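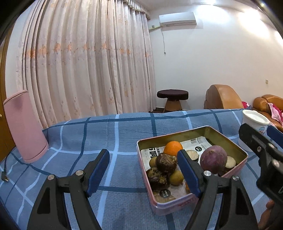
Section 2: Setting up your Skeremine shrine cabinet

Welcome to the best part of owning a Skeremine - putting it together and finding it a home! The cabinet comes flat in its carton with the carved doors already hung on their side panels, so most of the fiddly work has been done at the Rendadau workshop and you get to enjoy the rest. Before you open the bag of fittings, find somewhere to put the small pieces, as the brass pins are fond of rolling under furniture. A metal tin with raised sides is ideal, something like the pink one with the patterned band along its rim, and a sheet of printed paper in the bottom, as that one has, makes small things easier to pick out. Keep it within reach, and keep the lid of the carton too, which makes a lovely clean surface for the doors.

You will need:
A cross-head screwdriver (not a power driver)
The wooden peg tool from the fittings bag
A soft dry cloth
A pencil and a spirit level
Wall screws and plugs that suit your own wall. These are not in the carton.

Choosing the spot

The cabinet can stand on a shelf or sideboard, or hang on a wall. Either way, leave a gap of 200 mm between the canopy and anything above it. Many families like the figure to face a certain way, and the cabinet will sit happily in any direction, so do follow your own custom here. Morning light through the pierced side panels is a real treat if you have a window in the right place!

Keep the cabinet away from radiators, steamy kettles and strong midday sun. The timber is oiled, not varnished, and it will move a little with the seasons. If the carton has come in from a cold van in February, let it rest indoors overnight with the tape cut and the flaps open before you start.

Caution: Lift the carton with two people, one at each end. The carved doors make one side much heavier than the other, and the carton can tip as it comes off the floor.

Part A: Building the frame

1. Lay the carton flat with the Skeremine mark facing up. Cut the tape along the edges only. A long blade pushed through the middle will find the canopy.

2. Lift out the base. It has a groove along the back edge and the word BASE pencilled underneath.

3. Take the left side panel and stand it in its slot with the door folded inwards. You should feel it drop. If it stops short, lift it out, check the slot for sawdust and try again. Don't hit it.

4. Do the same with the right side panel. Ask somebody to steady it for you, or lean it against a cushion.

5. Slide the back board down the grooves from the top, with the smooth face towards the front. It is a close fit and may need a gentle wiggle.

6. Push a brass pin through each corner hole in the base and turn it with the peg tool until the slot in the pin lines up with the front of the cabinet.

Note: The pins need very little force. If one feels tight before it is fully home, the side panel above it is not sitting square. Go back to step 3.

7. Set the canopy on top. The carved peacocks go to the front. Press down evenly over each side panel.

8. Fix the canopy from the inside with the short screws. Do all of them up loosely first, then go round again and tighten by hand.

Part B: Lining up the doors

New doors nearly always want a small adjustment, and it is very satisfying when they swing together just right.

9. Close both doors gently and look at the gap down the middle. It should be the same from top to bottom.

10. If the gap is wider at the top, loosen the upper hinge screw on the door that leans, ease the door across, and tighten again. If it is wider at the bottom, use the lower hinge screw in the same way.

11. Open and close the doors a few times. The catch should click softly. If it doesn't, bend the little brass tongue forward with your thumb - a tiny bend is plenty.

12. Stick the two felt strips to the inside edge of the left door, where the right one meets it. Peel the backing off slowly, as the felt is cut on the bias and can stretch.

Part C: Hanging on a wall

Skip this part if your cabinet will stand on furniture.

13. Unhook the hanging rail from the back board. Hold it against the wall at the height you want, remembering that the top of the cabinet will sit a hand's width above the rail.

14. Check the rail with the spirit level and mark the holes in pencil.

15. Check for pipes and cables before you drill. Fix the rail with screws and plugs that are right for the wall and for the weight printed on the end of the carton.

16. With a helper, lift the empty cabinet above the rail and lower it until the rail hooks meet. Give it a firm downward press, then try to slide it sideways. It should stay put.

Caution: Never hang the cabinet with the figure, lamp or bowls already inside. On plasterboard with no timber behind it, please use a shelf or sideboard for now and ask a fitter to look at the wall.

Part D: Dressing the cabinet

17. Wipe the inside with the dry cloth. A little golden dust from the carving is normal and may carry on appearing for a while. We rather like it.

18. Place the stepped plinth against the back board. If you have the Yammine marble plinth, lay the cork mat down first, rough side under.

19. Set your figure in the middle of the top step. Marble and brass figures should be lifted from the base, never by an arm, a flute or a crown.

20. Arrange bowls, bells and flowers on the lower steps. Fresh flowers are wonderful in here, and the carving seems made for them! Stand them in a dish with a lip so that no water reaches the wood.

21. Slide the offering drawer into its runners under the base. Fruit and sweets can sit in it for the day, but take them out each evening and leave the drawer open for a while to air.

Using lamps and incense

The pull-out brass shelf is the only place for a flame. Pull it forward until it stops, with both doors fully open, and set the lamp at the front edge. Incense goes on the same shelf, in a holder that catches the ash.

Caution: Do not burn a lamp, candle or incense inside the cabinet or under the canopy, and never leave one alight when you go out of the room. Let the shelf cool before you push it back in.

The Zornico light strip, if you ordered one, is fitted behind the front lip of the canopy and is low voltage. Run its cable down the groove at the rear left corner and out through the notch in the back board. Fitting it is covered in Section 3. It gives a warm, gentle glow that shows off the back carving beautifully, and it is a good choice for the evenings if you have small children or a curious cat.

After the first fortnight

The joints settle as the timber gets used to your room. Two weeks after building, empty the cabinet and go over the canopy screws and hinge screws once more by hand. Check the gap between the doors while you're there, and repeat steps 9 and 10 if it has drifted. Wall-hung cabinets should also have their rail screws checked at this point, which means lifting the cabinet down with your helper.

Spare pins, felt and catches can be had from Rendadau. Quote the letters pencilled inside the offering drawer when you write, as the pin size changed between batches.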